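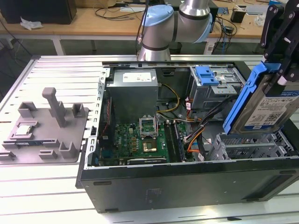

Marsh grouse count at Murkden
20 Jun 2021

The spring count of displaying marsh grouse on the Murkden reserve is complete. Observers recorded 67 males at five display grounds. The largest ground, on the Gernia side of the bog, held 35 of them. Three grounds used in earlier years had no birds on any visit.

Counts were made from fixed points, starting before sunrise and ending when display stopped. Each ground was visited more than once, and the highest single count was kept. Females were noted but are left out of the total, as they spend little time in the open and are easily missed.

The empty grounds all lie along the Ljungberg ditch, where birch has spread into the open bog. Grouse avoid display sites with tall cover close by - it limits their view of approaching hawks and foxes. Birch will be cut there after the chicks can fly, and the ditch will be blocked at its lower end to raise the water level.

Brood surveys begin in July on the Bradel and Gernia sections. Dogs must stay on a lead on all paths until the surveys end. The path across the north bog remains closed.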